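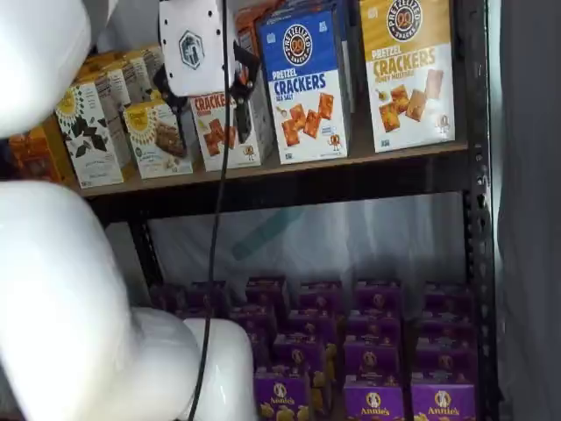 Top shelf, boxes.

February 15, 2018

I have been writing down everything I spend on food since the new year, and I would like it on record that this was my own idea. The bank had sent me one of those cheerful yearly round-ups with a pie chart. One slice was called "Groceries" and it was so large that I took it at first for the background.

So I bought a notebook. I did try the app everyone at work uses, which is called Endatach and sorts your shopping by itself, but it put my dentist under Leisure and I lost faith. The notebook makes no such claims. It has squared paper and a ribbon and it cost more than I would care to write down in it, though I did, on page one.

The rule is that anything eaten or drunk goes in, with the price and the shop. After six weeks I have learned that I am two people. One of them goes to Yazıcı on the corner on his way home, with a bag, and buys onions, lentils, a lemon and a bunch of parsley the size of a small hedge for less than the cost of a sandwich. The other goes to the big supermarket on the Deltholm ring road at eight in the evening, hungry, to get washing-up liquid.

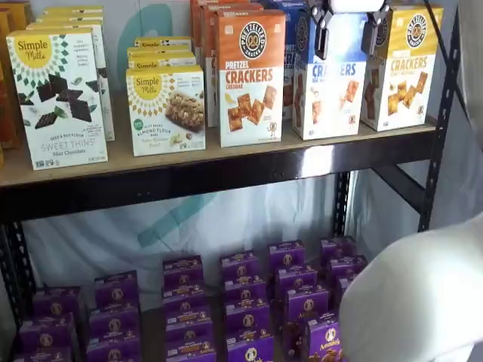

The second man is the problem. He never writes a list. He believes that a biscuit with a seed in it is a sort of vegetable, and he will pay extra for any box with a leaf on the front. In January he spent £52.28 on things I have had to file under "Bits", and when I went through the cupboard to find out what Bits had been, there was half a packet of oatcakes and a jar of something pickled.

I have tried the usual cures. Eating before you shop does work, but then I stand there full of soup and can't imagine ever wanting food again, and come home with the washing-up liquid and nothing for tomorrow. Paying in cash was better. I took a twenty-pound note and left the card at home, and had to put back a cheese in front of a queue. I went without cheese for three days out of pure shame, so you could say that one paid for itself.

The loyalty card has been no help whatever. I have 1444 points on it. I asked at the desk what that came to in real money and was told I was very close to a discount on a Graltex frying pan. I have a frying pan. I now slightly want the other one.

What has changed is lunch. Once I had written "cheese roll, £3.10" eleven times in a column, I found I couldn't write it a twelfth, so I make my own the night before and resent it on the bus. The total for food is down a bit on last year. I haven't put the notebook in the total.

I'll carry on until the end of March, when the squared pages run out. Parsley recipes would be welcome in the comments. I still have most of the hedge.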